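Color by Number: How Product Makers Get the Same Yellow Twice
By Irfan Oei

A paint chip leaves the factory in May and matches the reference. Six weeks later the second batch goes on the same part, in the same booth, and the customer sends it back. The formula is unchanged. The pigment lot is not, and the resin has been sitting in a warmer tank.

Retno Wijaya handles complaints of this kind at Celus, a color lab that serves makers of housings, handles and toys. Most of her week goes to yellow and red. White has its own problems, which come later.

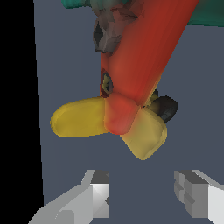
Yellow pigments used in consumer plastics are mostly organic, and organic yellows tend to be weak in hiding power. A thin wall lets the color beneath it show through. The usual fix is to add titanium dioxide, which raises opacity and pulls the shade toward pastel. Mustard tones, such as the capsule-shaped piece beside the red tip, tolerate this better than lemon tones do, as a small amount of iron oxide can restore depth without a visible loss of brightness. Reds behave the other way. They hide well but shift under heat, and a mold running too hot will push a clean red toward brown.

The industry describes color in three numbers: one for lightness, one for the red-green axis, one for the yellow-blue axis. The distance between two sets of numbers is the color difference. Buyers like to write a single limit for that distance into the contract. Wijaya advises against it. The eye forgives a difference in lightness more easily than a shift in hue, and a single limit treats them alike. Celus writes separate limits for each axis, and a tighter one for any part that will sit directly against another part of the same color.

Gloss is measured on its own. A glossy panel and a matte panel molded from one batch of pellets will read as two colors, because the matte surface scatters white light back at the viewer. Instruments can include or exclude the surface reflection. Reports that fail to say which setting was used are common, and they account for a good share of disputes.

White is the hardest case for a different reason. Buyers notice a yellow cast in white long before they would notice the same shift in a mid-tone. Optical brighteners hide the cast at first. They absorb ultraviolet light and give it back as blue, and they wear out. A part that looked clean at delivery can look dull after a year near a window, next to a newer part that still has its brightener intact.
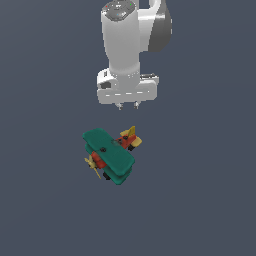 The test for this is slow. Skestance, a weathering contractor, exposes panels outdoors for 365 days and reads them at fixed intervals. The accelerated version runs 2000 hours under a xenon lamp. The two do not always agree. Of 581 pairs Wijaya has on file, 125 ranked the samples in a different order indoors and out. She keeps both sets of results and quotes the outdoor figure when she can wait for it.

Dark grays get less attention than they should. Carbon black is cheap, stable and strong, and a gray made from white and carbon black alone usually comes out bluish. Toners correct it. If the toner is less stable than the black, the gray drifts back toward blue as it ages — slowly enough that the first complaint often concerns a spare part and how badly it fits in with the old ones.
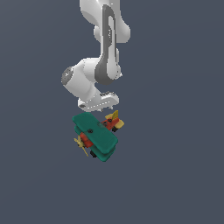
IN THE LAB

Lighting comes first. Zeltilum makes the booth that Celus uses, with daylight, store light and home light on one switch. Each pair of samples is viewed under all three. A match that holds under one lamp and fails under another is called metameric, and it almost always means the two samples were built from different pigments.

The walls of the booth are neutral gray. Observers wear gray coats and wait two minutes before the first judgment. Samples are placed edge to edge, then swapped left for right, as many people see the left one as slightly lighter.

The reference chips are kept in the dark in a drawer labeled Gilbert, after the cabinet supplier. Chips are replaced on a schedule. The current set went into service on 1 July 2025, and the old set was measured once more before it was retired. Four of the yellows had moved beyond their limits. None of the grays had.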